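Moving the pantry downstairs

We moved the pantry into the basement in October, and I said I would write up how it went once we had lived with it for a while. We have now, so these are my notes.

Our house in Millcombe has a kitchen that was built for people who shopped every day. There are two wall cabinets, one base cabinet with a drawer over it, and a broom closet that the previous owners had fitted with three shelves too deep to see the back of. Dry goods went in there and were forgotten. When I emptied it I found four open bags of split peas.

The basement has a small room on the north side that used to be the coal store. It is dry now. The window was bricked up before we bought the place, and the floor was sealed the year we did the boiler. I left a thermometer in there through a full summer and the reading hardly moved. That settled it for me.

Shelving

I looked at a lot of shelving and ended up with the plainest steel units I could find, from Omik. They bolt together with a wrench that comes in the box. The wrench is bad and I used my own. Each unit came to $171 delivered, and I bought two. A third would fit on the short wall, but I wanted to see how we used the first two before buying it.

The instructions say one person can put a unit together alone. That is true if the person has somewhere to lean the uprights. I did the first one on a Saturday morning and it took until lunch. The second was much faster. If you buy these, put the bottom shelf in loosely, then the top one, then tighten everything, then do the middle shelves. The leaflet has you tightening as you go, and the whole thing ends up leaning.

I fixed both units to the wall. The brick down there is soft on the surface and hard underneath, so the first two holes wandered and I had to fill them and start again an inch over. Use a proper masonry bit. I used the one that was already in the drill, which had been through a lot of tile.

Shelf spacing matters more than I expected. I set the shelves evenly the first time and wasted a foot of air above the canned tomatoes. Now there are two tight shelves for cans, one medium shelf for jars, and a tall one at the bottom for flour bins, oil and the big pots that only come out at Thanksgiving.

Containers

I had a set of glass jars from Björklund already, bought in ones and twos over the years, and I thought I would simply add to them. The lids have changed. The new lids don't fit the old jars, and the new jars are slightly wider, so they don't line up on the shelf either. I gave up on matching. Glass is for things I like to see, such as beans, rice and dried fruit. Everything else stays in the package it came in, inside a bin.

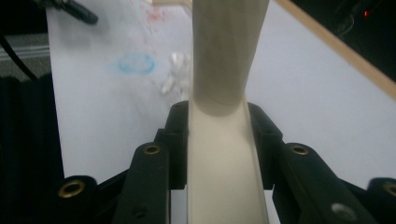 Flour was the hard one. We bake bread twice a week and go through a lot of it, and the big bags from the Grondach mill are awkward to scoop from once they are half empty. I now tip each bag into a lidded bin and cut the label off the bag and tape it inside the lid. The label has the date and the protein number on it, and I want both. I wash and dry the bin fully between bags. Topping up on old flour is how we got moths in the last place, and I am not going through that again.

Spices did not move. I tried it for a week. Walking down a flight of stairs for cumin while the onions are going is a bad idea, and they only take up half a drawer anyway. Salt, sugar, tea and coffee also stayed in the kitchen, along with one bottle of each oil.

The list

The part I resisted was writing things down. I assumed that with everything on open shelves I would see at a glance what we were short of. What happened is that I would stand in the kitchen writing a shopping list, not feel like going down to look, and guess. We had eleven cans of chickpeas by the end of November.

There is now a clipboard on a nail inside the basement door. It has one line for each thing we keep and a column for how many we want. When you take the last but one, you put a mark next to it. Before shopping, somebody takes a picture of the sheet with a phone. I tried two different apps first and both wanted me to scan every can. The clipboard works better in our house and it cost nothing.

I print a fresh sheet when the old one is full of marks, which is every five weeks or so. I should put the items in shelf order. At the moment they are in the order I thought of them, so vinegar is next to dog food.

Light and stairs

The coal store had one bulb on a pull cord at the far end, so you had to cross the room in the dark to reach it. I replaced it with a battery light that turns on when the door opens. It is bright enough to read a label by and it shuts off after a minute. If you stand still to read something long, it goes off on you, and you have to wave.

The stairs are steep, and I did think about that before starting. I put a grip strip on every tread and a second handrail on the open side. Nothing heavier than a bag of flour goes up or down. Cases of water and the dog food come in through the side door, on the level, and then it's only four steps down.

What it cost

I kept the receipts in an envelope. With the shelving, bins, the light, the grip strips, the handrail and a tin of floor paint that I turned out not to need, the total was $407. I had told myself I would stay under $300, and I would have if I had left the handrail for later. I don't regret the handrail. The floor paint went back to the store, but they only gave me credit for it, so I have left it in the total.

We have also wasted less food, though I haven't tracked that. I can say that nothing has gone out of date down there so far except one jar of capers, and I'm fairly sure it was out of date when it went in.

What I would change

I would paint the walls before putting the shelves up. The bare brick sheds a fine red dust and it settles on everything on the back row. I wipe the cans when I bring them up, but it's a chore I could have avoided with one more day of work at the start. Moving the units out now means unbolting them, so it will wait.

I would also leave a wider gap between the second unit and the door. The door opens inward and clears the shelf by less than the width of my hand. If a bin sits even slightly forward, the door hits it. I have marked the edge of the shelf with tape as a reminder, and it mostly helps.

The old broom closet is a broom closet again. I took out the deep shelves and put in hooks, and the vacuum lives in there now, so it's out of the hallway. The short wall downstairs is still empty. Potatoes might go there if I can find a crate that lets enough air through, and I have a couple of apple boxes in the garage to try first.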